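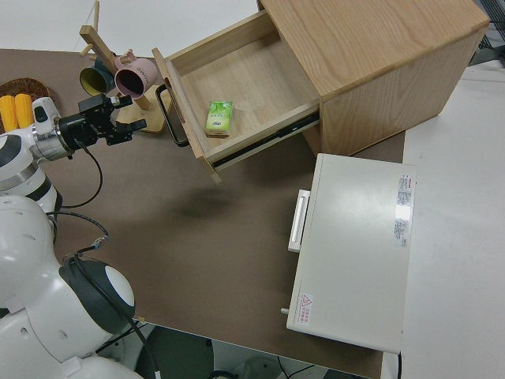

Well, we made it through another month of robotics club and I still have all my fingers, so I'm calling it a good one!

For those of you who are new to this newsletter (hello, and welcome, the cookies are on the back counter), I'm the parent who said "sure, I can help out a little" two years ago and now has a key to the building. I write this up once a month so that families know what the kids are doing back there until eight at night. The short answer is housework. The longer answer is below.

Our big project this year is for the Honen Household Challenge. If you came to the fall open house you heard the whole pitch already, but the idea is that each team gets one robot arm, one tabletop and a list of everyday chores, and the arm has to do the chores. Last year the challenge was all stacking blocks and sorting colored balls, and I'll admit I dozed off in the bleachers once or twice. This year it's mugs and drawers and tissues and I am SO much more into it. I have opinions about mugs. I've been hanging up mugs my entire adult life.

The kids named our entry Mutance. I asked what it meant and got four different answers, so I'm not going to try to explain it here. It's on the T-shirts now, so it's too late anyway.

Let me catch you up on the chores, which is where most of the month went.

The mug tree has been the star. It's a plain wooden one with short pegs, and right now the two mugs we use are a dark green one with a yellow inside and a pink one that's maroon inside. The kids picked them on purpose to look nothing alike, and so now everybody just says "green" and "pink" like they're people. "Pink's being difficult." "Try Green first." The chore is to take a mug off its peg and set it down on the table right side up, and then for bonus points hang it back. Taking it off is the easier half by a mile. Going back on, the handle has to come in over the end of the peg at just the right tilt, and if you're off by a hair the whole tree scoots. We had a long debate about whether we could tape the base down. The rules say no tape. (I checked, then one of the eighth graders checked, then I wrote to the organizers, and it's still no tape.)

The drawer is the second chore and my personal favorite. The little wooden cabinet has one drawer with a black metal handle that hangs down in a loop, and the arm has to get the gripper onto the handle and pull. Then it reaches in, takes out the pack of tissues, and shuts the drawer behind itself. You would think the tissues would be the hard part, what with them being squishy, but the kids got that working pretty early. Closing the drawer is what kept us there until way past dinner. If the arm pushes at one corner, the drawer goes crooked on its rail and stops. If it pushes in the middle, it goes in like butter. So now there's a sticky note on the monitor that says MIDDLE in capital letters, and I've been thinking about putting the same note on my kitchen drawers at home.

Then there's the corn. Two ears in a wicker basket, and the job is to take one out and put it back without dumping the other one. I have nothing smart to say about the corn. The kids love the corn. There was a whole evening when they were supposed to be working on mugs and I came back from the vending machine and every one of them was on corn.

On to the numbers, for those of you who like numbers. The older group keeps a logbook (a real paper one, with a pencil on a string) and since the start of the season they have written down 437 tries across all the chores. Of those, 265 went into the "good" column. I think that's terrific! They think it's a disgrace. They want to get to 300 good ones before the regional, and with the way they've been going I wouldn't bet against them. What I like best about the logbook is the notes column, which is supposed to say what went wrong. Some of them are very technical and some of them just say "no."

A word on how the evenings are run, because a few of you asked at pickup. The younger kids get the first hour, and the older kids get the second, and there's a stretch in the middle where they overlap and it's loud. Everybody takes a turn at three jobs. One kid drives, meaning they're at the keyboard and in charge of what the arm does. One kid resets the table, and that kid doesn't reach in until the driver says "clear" and takes both hands off the keys. And one kid writes in the book. We switch every ten tries. We've been pretty strict about the "clear" rule and we're going to stay that way, so if your child comes home and yells "clear" before setting the table, that's on me, sorry.

I also want to say something about the software side, even though I understand maybe a third of it. Last season the kids typed in every single position by hand. This season they're having the arm look at the table and work out for itself where things are, and it has been slow going. For a good two weeks it could find the green mug with no trouble and just plain missed the pink one, and they tried the lights, they tried moving the tree, they tried everything. The fix was one line somewhere in the color settings and it was a sixth grader who found it. There was screaming. I may have been part of the screaming.

Thank yous! Isaksson Hardware let us have the hinges and screws for the new storage shelf at cost and threw in a box of the good sandpaper. Flonance, the print shop by the post office, did the team T-shirts and fixed our logo for us without making a big deal of how bad it was. If you're in either place, please tell them the robot kids sent you.

Now the stuff I need from you, so please don't stop reading.

The regional is in March and we have 28 kids signed up to travel, and that is more than fit on the small bus. We'll be on the big one. The cost per family is going up a little because of it, and there's a form coming home in the blue folder. If the cost is a problem, just send me a note and we'll work it out quietly, that's what the bake sale money is for. Please turn the form in either way, even if your kid isn't going, so I'm not chasing blank spots on my list.

We could use snacks for the later group. Nothing sticky, please! We had a caramel incident near the keyboard and I'd like to not go through it again. Pretzels are great, and so are those little oranges if you don't mind sending a bag for the peels.

We're also looking for spare mugs. The rules for the regional say the judges will swap in mugs that the team hasn't seen before, so the kids want to practice on as many shapes as they can get. Fat ones, skinny ones, weird handles, the one from your cousin's wedding. They need to be ones you won't miss, and I can't promise they'll come back in one piece. There's a box by the front door with a sign on it. The same goes for anything small and soft that would fit in a drawer, as the older kids want to move on from tissues and see how the gripper does with a rolled-up sock or a sponge.

And if you've never come in to watch, please do! Any evening is fine, come in by the side door after six, and stay behind the yellow line on the floor. The kids get a kick out of having an audience, and they'll explain the whole thing to you whether you ask or not. Bring a mug.

See you next month – I'll let you know if we got to 300.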